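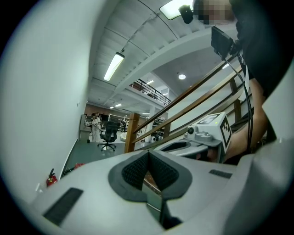
Figure 1. Hand-held gripper at the foot of the workshop stairs, with the second mount, its small camera and the marker cube to the right.

Final report, shared workshop build
Elie Awad, with Nazareno Cirillo (mechanical)

1. What we set out to do

The plan we handed in last November said we would build a pair of hand-held grippers, use them to record a person doing simple jobs, and train a small arm to repeat those jobs. The plan also said this would be "faster and more natural" than steering the arm with a joystick. I wrote that sentence and I no longer think we had any grounds for it. We had read two write-ups by people who were pleased with their own grippers, and we had watched their videos, which were cut.

So this report covers the build in full and the results with some suspicion. Nazareno is more hopeful than I am. Where we disagree I have tried to say so.

2. The gripper

The body is smooth grey plastic with black rubber strips set into it. The finger piece is a wide upside-down V, padded, with a black textured mesh on the inner faces. Nazareno went through several shapes before this one. The early fingers were flat and dropped anything round. The V holds a marker pen well and a mug handle badly.

The mesh was the best decision in the whole build and it was an accident. We had ordered smooth pads from Gusamix, the order came short, and we cut up what was in the scrap drawer. I would like to claim we tested materials against each other. We did not, and a fair comparison is still missing.

The slot below the fingers was meant for a cable that now goes a different way. It should be closed up in the next print.

3. Camera and marker cube

The small camera module sits on top of its mount, next to a white cube printed with black square patterns. Our software finds the squares and works out where the mount is and which way it is turned. If the cube can't be seen, we have no position, and the recording is thrown out.

Vesent, the tracking package we used, reports a confidence score with every position. I would warn the next group about this number. It stayed high in several recordings where the path had plainly jumped sideways between one reading and the next. We caught these by plotting the path and looking at it. After that we plotted everything, which took most of the time the package was supposed to save.

Light was the other problem. The workshop has tube lights and ceiling panels, and when the cube was tilted toward one of them a face would wash out. Nazareno sanded the faces to dull them. He says this fixed it. The dropouts did go down, but we also changed the exposure setting that same afternoon, so I can't credit either one.

4. Recording

We made 435 recordings of one job, putting a part from the bench into a tray. Of these, 90 were thrown out for lost tracking or a jumped path. That left 345. I recorded nearly all of them myself, which means the arm was learning my habits, including a small wrist twist I make before letting go. It copied the twist faithfully. It was less faithful about letting go over the tray.

We cut the good recordings into short segments for training and ended up with 3,717. That number looks large on a poster and we did put it on our poster. It should be read as 345 tries at a single job by mostly a single person.

5. Results

With the part placed where it had been placed in training, the arm usually got it into the tray. With the part moved a hand's width to the left, it usually did not. We did not run enough trials of either kind for me to print a percentage, and I have taken out the one that was in our draft.

We never ran the joystick comparison. The joystick arrived from Kılıçarslan with a dead axis and the replacement came after the arm had been lent to another group. This was the main claim of the project and it is untested.

6. What we would change

Print the finger mount in one piece. The glue joint failed 2 times and both times the camera shifted without our noticing until later.

Get at least four people to record, and have them stand in different spots.

Do the joystick runs first.

Nazareno wants to add a second job using the Unenel tray set before anything else. My view is that one job done properly would tell us more, and we have left this open for whoever takes over the parts box. The print files and plotting script are in the shared folder under "gripper_v6". Ignore v5, the holes are in the wrong place.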